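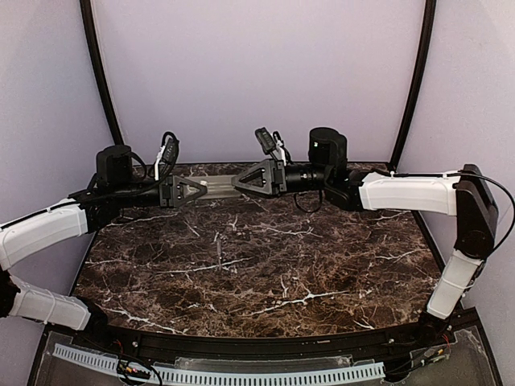
Questions we get about dark marble tops

Is dark marble harder to look after than the pale kind?

It's different more than harder, I'd say. Pale stone shows coffee and red wine, while dark brown shows dust, fingerprints and every dribble of hard water. Freya Tunstall, who answers most of your emails here at Markness, keeps a soft cloth in her apron pocket for precisely this, and I have picked up the habit from her!

What should I wipe it with?

Warm water and a drop of plain dish soap, then a clean damp cloth, then a dry one. Please keep vinegar, lemon and bathroom sprays well away. Marble is a soft stone and acid will leave a dull mark that no amount of rubbing takes out (I learned this with half a grapefruit, years ago, and still think of it).

Can I put metal things down on it?

You can, and people do all day long, but set them down flat and don't slide them. A bar, a heavy ruler or a baking tin with a sharp corner can leave a fine scratch.

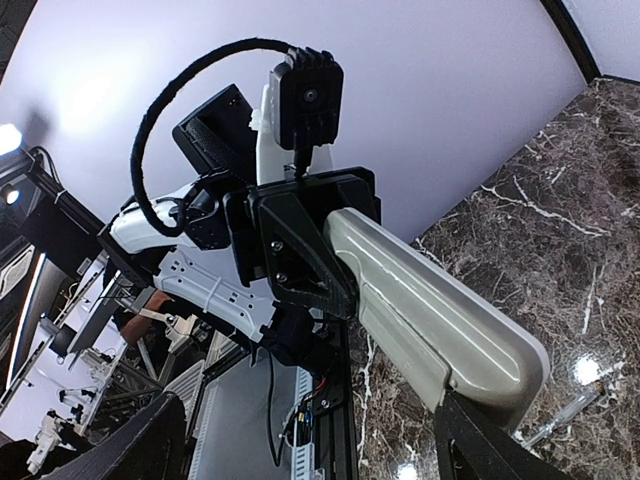 Felt pads help a lot under anything that stays put, such as a lamp or a mixer. We sell them in packs of 40, and you can trim them with ordinary scissors.

Are the white lines cracks?

This is the one we hear most, usually in a slightly worried voice. Veins are part of the stone and run through it, some as fine as hair and some quite bold. Run a fingernail slowly across the line. If it glides over, you are most likely looking at a vein. If it catches, send us a note and we'll have a look with you.
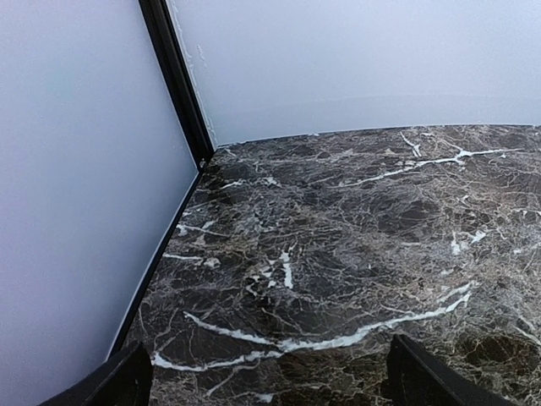

Brown marble with white and tan veining, near the corner of the walls.

How often should it be sealed?

For the Hrubý and Emau tops, once a year suits most homes, and September is a nice time for it, before the holiday cooking starts. One $70 bottle of Stirkel sealer does 3 coats on a normal desk or table. Leave it overnight before you put anything back.

Who do I ask about a chip?

Zuzana Kratochvíl at the repair bench, extension 882, mornings until noon.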